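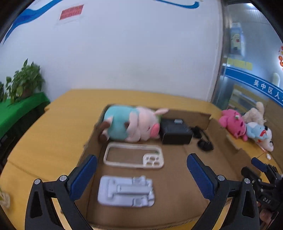
A plush pig in an open cardboard box.

Agata Mazza has moved house four times and still starts packing too late. "I do the books first because they're easy," she says. "Then it's the night before and I'm wrapping plates in socks."

Her last move was from Zellholm to Cudska, with 80 boxes and one van. She labels by room now – kitchen, hall, bedroom – and writes on the side of each box, never the top.

What would she do differently? "Throw out more. I paid 423 to move things I gave away in February."

The kettle travels with her in the front seat. "I want tea before I want a bed," she says.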